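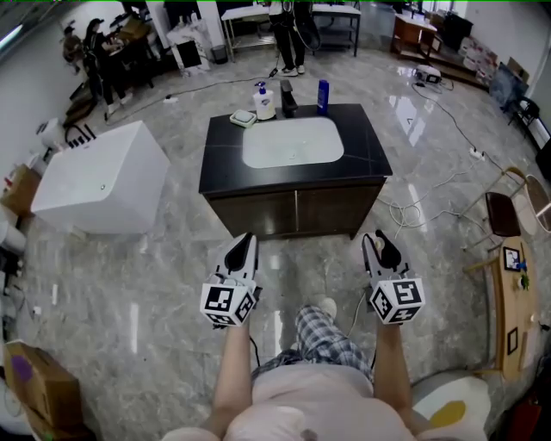 Household Chores Programme: Progress Report to Danzer
26 December 2020
Prepared by the Comlow project team

Purpose of this report

Danzer asked for a short account of where the work stands, what the second instalment was spent on, and whether the question behind the grant can be answered yet. The question was whether a machine can take over ordinary household chores at a standard a tenant or a hotel guest would accept. On present evidence it can do parts of some of them. It cannot yet be left alone with any of them.

Work done this period

Most of our time went on the bathroom tasks. We chose these because Trorkska, who would run any later trial in their serviced flats, told us that bathrooms take up more cleaning hours than any other room. The task list covers putting things back along the rear of a washbasin, picking up a bar of soap and returning it to its dish, moving pump bottles aside and wiping the countertop, and opening the cabinet below.

People carry out each task first, holding a pair of grippers, and the recordings are used to train the control software. We have 2,079 recordings that passed checking. Another 200 were rejected, mostly for poor tracking of one hand when the two crossed over.

The software was then tried on the Naten arm. Each task was attempted ten times from a fresh layout.

Results

Moving a pump bottle aside and putting it back: 9 of 10 attempts finished without help. The one failure was a bottle knocked into the basin.

Opening and closing a cabinet door: usable, but slow. The arm tends to pull at the wrong angle on the first try and correct itself on the second. We would not call this a problem for the trial.

Wiping the countertop: the arm covers the open area well and misses the strip behind the tap. Dark stone is harder than light, as the cameras pick up reflections from the ceiling lights and the software reads them as marks.

Picking up soap: not working. A dry bar can be lifted. A wet one slips out of the finger pads nearly every time, and pressing harder makes it worse. We tried two other pad materials with no real gain.

Speed remains the main weakness overall. A cleaner does the full list in less time than the arm needs for the wiping alone – and the cleaner also notices a hair on the floor, which is outside our list altogether.

Changes to the plan

The kitchen tasks have been put back so that the wiping work can be finished properly. Soap will be dropped from the trial list unless Danzer objects. Trorkska are content with this, as their flats use pump dispensers.

Spending

The instalment went on staff hours, replacement finger pads and hire of the Naten arm. Hire cost more than planned because we kept it through the rebuild of the wiping software. Staff hours came in under, and the two together leave us within the total.

Next steps

Wiping tests resume in the new year with the ceiling lights dimmed and then at full strength. The Trorkska visit is planned for February, subject to access. We need a decision from Danzer on the soap task before then, and confirmation that the arm hire can continue on the same terms.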